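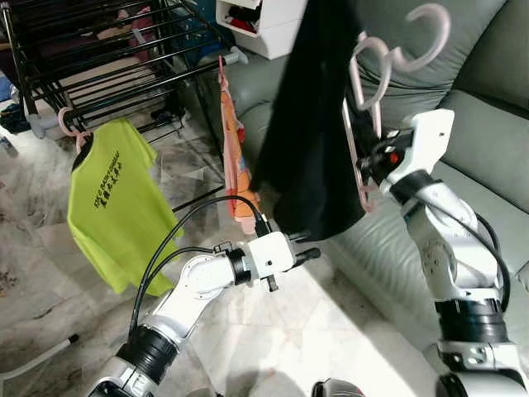
pink hangers, black laundry, and the lime green shirt. the drying rack lives in the living room now

Okay so June is the month I finally stopped throwing wet clothes over the backs of chairs. Laundry thread, because a few of you asked and because I have opinions (sorry in advance)

I don't own a dryer. I had one in the old apartment, it ate a sweater I loved, and I never forgave the whole category. So everything I wash gets air dried, and for years that meant everything I wash looked like it had been slept in.

The rack is the black metal one with all the rods in tiers. I resisted a tiered rack forever because they hog floor space and I trip over things. But!! you can hook hangers on the rails, and that changed my whole life. Shirts go on a hanger straight out of the washer, the hanger goes on the rack, and when they're dry the hanger goes in the closet. Zero folding.

The pink hangers: I bought a pack of 80 from Gittins when they were clearing out the color. I wanted white. White was gone. I have now had pink hangers for two years and I'd fight anybody who tried to take them

Things I hang: tees, anything black, work pants, dresses. Things I lay over the rods: towels, socks, leggings, that one bath mat. Sweaters go flat on top and take until the end of time.

Black stuff gets its own wash, cold, inside out. I was using the Vidilis dark detergent and it's fine but I switched to the plain Sunstead one and I can't tell any difference except my wallet is happier

Also please shake your pants before you hang them. Hold the waistband and give it two good snaps like you're mad at it. My grandmother did this on the back porch and you could hear it down the block. Gets most of the wrinkles out and it's very satisfying after a long day

The lime shirt, yes, the one with the black writing across the front. It is the brightest thing I have ever owned and it gets washed by itself because I don't trust it. I wear it to do chores, which is why it's always in the laundry, which is why you've all seen it so many times

Next up is whatever's on the floor behind the rack. Give me until tonight

1,549 likes 208 reposts 349 replies

Rosaura Bermúdez
two snaps!! my mom did THREE and she would come redo yours if you skipped one

zarkitz_fan
where do you put the rack when people come over

mel in the kitchen
I need the lime shirt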